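The Fondano Grange had one exhaust fan, 36 inches across, and Pushpa Khurana had hung it herself, directly over the only open window. It pulled in fresh air and threw it straight back out.

"Feel that breeze," she told the band, who were the only ones who could.

By the second waltz, the far end of the hall had its own weather.

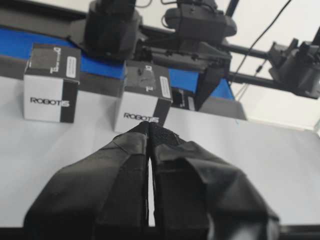
The far windows had been painted shut since before the piano came. Pushpa went at them with a butter knife while the caller stalled. She got one up four inches and needed a prop, something like two small cube-shaped boxes on a white tabletop, printed in white and black. She used the caller's hat.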